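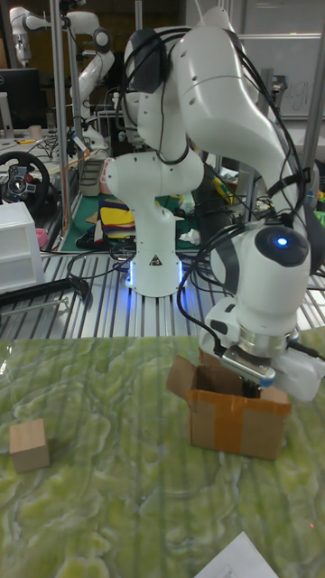 Fatodcombe, March

# Chapter 18: Looking After a Fixed Arm

Most of the trouble with a bench-mounted arm comes from its fixings and its cables. The motors and gearboxes inside the joints are sealed, and a user will seldom need to open them. The bolts at the foot, the leads running up the links and the screws at the gripper flange are another matter. They are within easy reach, they are moved or strained every working day, and they are where an inspection should begin.

This chapter follows one cell at the Halmont teaching laboratory through its regular service. The task the cell is used for is a simple one: small items are moved between a patterned tabletop and an open cardboard box. The arm stands behind the tabletop on a ribbed aluminium platform, with its cables bundled along the outside of the links. The service sheet was written by Pouran Arabzadeh and later revised by Hamdia Abera, and it is used here with few changes.

## 18.1 Before touching the arm

Move the arm to its rest position and take the power off at the cabinet. Lock the switch and keep the key on you. Read the warning label on the base if you have not worked on this model before. An indicator light on the arm tells you about the state of the controller. It is no substitute for the lock.

Clear the box and any loose parts from the tabletop. Mark the corners of the box with tape first, so that it can go back in the same place. A box put down a finger's width out will give missed drops that look very much like a calibration fault, and a good deal of time has been lost at Halmont that way.

## 18.2 The base

The slots in the platform let the base be shifted to suit a new job, but nuts in a slot can creep. Put a line of paint across each bolt head and on to the metal beside it. If the two halves of the line no longer meet, the bolt has turned. Slacken it, clean the slot, and tighten again in a cross pattern to the figure in the maker's handbook. Do not simply nip up the one that has moved.

## 18.3 Cables on the outside of the arm

External cables are easy to replace, and easy to damage. Each loop over a joint must be long enough for the full travel of that joint, with a little to spare. Too much slack is also a fault — a hanging loop can catch on a box flap as the wrist comes down.

With the power off and the brakes released by hand, a second person should support the arm while you work each joint slowly from end to end. Watch the ties as well as the cable. A tie pulled tight will cut into the sheath long before the cable itself wears through.

The Halmont log gives a useful case. At cycle 461 after a cable change, the gripper stopped answering. It came back when the wrist was turned, then failed again at cycle 191 of the next run. The Zokoment controller was suspected both times, and the fault was later traced to a tie fitted too close to the wrist connector. It was moved back 20 mm.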